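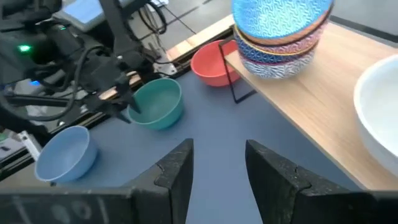 N.º 4 · pág. 10

Taças Lubis, da Lekton

A Lekton chama-lhes "a última taça que vai comprar". Já ouvi o mesmo de uma frigideira que durou um inverno, por isso li a ficha com calma antes de pôr o conjunto no catálogo da Prerkier.

O que se compra: taças redondas, lisas, de uma só cor cada. As cores são azul-claro, verde-azulado e vermelho-coral. Não há padrão, não há friso, não há logótipo à vista, e isso é talvez o melhor que tenho a dizer delas. Numa mesa azul-acinzentada, a azul-clara fica discreta e a coral chama logo a atenção. Quem quiser um conjunto sóbrio deve pensar duas vezes na coral.

Acabamento. O fabricante escreve "mate aveludado" para toda a gama. A azul e a verde-azulada têm de facto ar mate. A coral apanha um reflexo forte de lado e parece mais brilhante do que as outras. Perguntei à marca se era outro lote ou outro acabamento e responderam-me com a mesma frase do folheto. Se a uniformidade lhe interessa, peça para ver a coral antes de pagar.

Utilização. A Lekton sugere sopa, cereais, saladas, frutos secos, "momentos de partilha". Fico-me pelos cereais e pela sopa. Para saladas de família prefiro a Diko, que é mais larga e menos bonita.

Lavagem. O folheto diz que podem ir à máquina. Elli Kemppainen, que assina a ficha técnica, recomenda o cesto superior, coisa que o folheto se esquece de mencionar. Eu seguiria a ficha. Micro-ondas: a embalagem diz que sim, a ficha não diz nada. Pedi esclarecimento em novembro e continuo à espera.

Arrumação. Anunciadas como empilháveis. Empilham, como quase todas as taças redondas do mesmo tamanho desde que existem armários. Não vejo razão para pagar mais por isso.

Garantia: 2 anos contra defeito de fabrico. Não cobre riscos, manchas nem quedas, ou seja, aquilo que costuma acontecer às taças.

Encomendas: vendidas à unidade, em qualquer das cores. Há também uma caixa de 4, com uma cor repetida à escolha da Lekton e não do cliente. A caixa sai um pouco mais barata por peça; se lhe calhar a repetida na cor de que menos gosta, a poupança perde a graça. Trocas só com a embalagem intacta.

Disponibilidade: azul-claro e verde-azulado em armazém. Coral por encomenda.

Dúvidas sobre cores e prazos: Visitación Aranda, balcão da Prerkier, das 10 h ao fim da tarde.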